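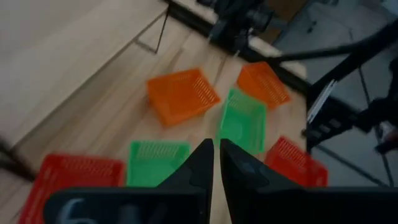 Basket task, wrist camera view. Two orange, two green and two red, before sorting.

Chisholm Household and Shop Chores Trial
Progress report to the Stodon Fund, second period
Prepared by Kirstin Aitken, Onovville
2018-09-15

Where we stand

You asked in June for a plain answer to whether the arm can do any of the chores in the proposal well enough that a shop or a family would want it. For one chore out of five, the answer is a qualified yes. For the rest it is no, and for two of them I don't expect that to change before the grant ends.

The June report was more cheerful than this one. I have gone back over it with Fergus Pollock and I think we let a good week stand in for a good result. The numbers below come from runs in which the operator kept hands off from start to finish, and any touch, nudge or restart was scored as a failure. We did not score that way before, so the two reports can't be laid side by side.

Sorting baskets by color

This is the chore we spent most of the period on. Small slotted plastic baskets are scattered on the table in three colors and the arm has to bring each pair together. It was picked as a stand-in for tidying a toy shelf or putting back stock that customers have moved around.

We ran it 200 times. The arm finished with every basket in the right pair in 128 of them. That is better than I expected and still not good enough to leave alone in a room. A shop assistant who put the stock back wrong on more than a third of attempts would be spoken to.

Color is not the trouble. The arm very rarely took one color for another, even late in the afternoon when the light in the room gets poor. The trouble is grip. The walls are full of slots, and a fingertip that comes in slightly off goes through a slot instead of closing on the rim. Sometimes the basket comes up anyway, hanging crooked, and gets dropped on its neighbor. Baskets that are tilted or turned at an odd angle are worse than ones sitting square. The other common failure is two baskets close together, where the fingers push one away while reaching for the other and the arm then goes back to where the basket used to be.

Ewan Dalgleish believes most of the slot failures would go away with wider fingertips. He may be right. I would point out that wider tips make the crowded case harder, and that we said something similar about the last set of tips. He has a pair on order and we will test them, but I haven't put any improvement into the forecast.

Nesting the baskets

The proposal had nesting as a small extension of sorting. It isn't small. One basket has to go into another of the same shape with very little play, and the arm has no good sense of when the edge has caught. We tried 60 runs and got 5 clean stacks. I asked Fergus to stop there and he agreed. We would like to drop this from the plan, and I need your approval in writing to do that.

Folding towels

No change since June. The arm can make a first fold in a towel that a person has laid flat. Getting a towel flat is most of the work of folding it, so I would not call this folding. The video on the Fusano stand at the trade show starts with the towel already spread out, and visitors should have been told so. I have asked for the caption to be corrected.

Wiping down a counter

The arm wipes where it is told to wipe. It doesn't know if the counter is clean afterward and it goes over a dried spill with the same light pass it gives to dust. Hamish Matheson has done some tidy work on the path it follows, and the coverage is good. We have no fair way of scoring the result yet. Until we do I would rather report nothing than a coverage figure that sounds like a cleaning figure.

Putting away cutlery

Not started. The tray we planned around was discontinued and the replacement arrived late. I don't think the delay cost us much. Forks lying on top of each other ask for the same skill we are short of in the crowded basket runs, and I would want those to get better first.

Speed and supervision

The proposal promised to compare the arm with a person doing the same job. We did this for the baskets only. Pascal Hamel sat at the table and sorted a set by hand between runs, and he was done before the arm had placed its second basket every time we tried it. I know the usual reply, that a machine can be slow if it works through the night. That holds only if it can be left to itself, and at present one of us sits beside it with a hand near the stop button. So the real cost of the chore today is a slow machine plus a full-time adult.

Setup is left out of most reports of this kind and it shouldn't be. Each morning the wrist camera is checked and the arm is brought back to its starting position. If anyone has leaned on the table overnight we do it again. A household would not put up with this.

Money

Spending is inside the budget for the period. Parts ran over because of the fingertips and travel came in under because Pascal did not make the second trip to Onovville. No request for more funds.

What we plan next

Test the wider fingertips on sorting with the same scoring rule, and report the result whichever way it goes.
Run the crowded layouts as a separate set so they stop being averaged in with the easy ones.
Agree with Hamish on a spill test for the counter, using something that dries on.
Leave towels where they are.

We were also asked whether the fund should plan for a trial in a working shop next year. My advice is to wait. Ewan disagrees and would take the sorting task out to a stockroom as it is, on the grounds that we'd learn faster there. His note is attached and you should read it alongside mine.

Decision needed from you: nesting, drop or keep, before the next parts order goes in.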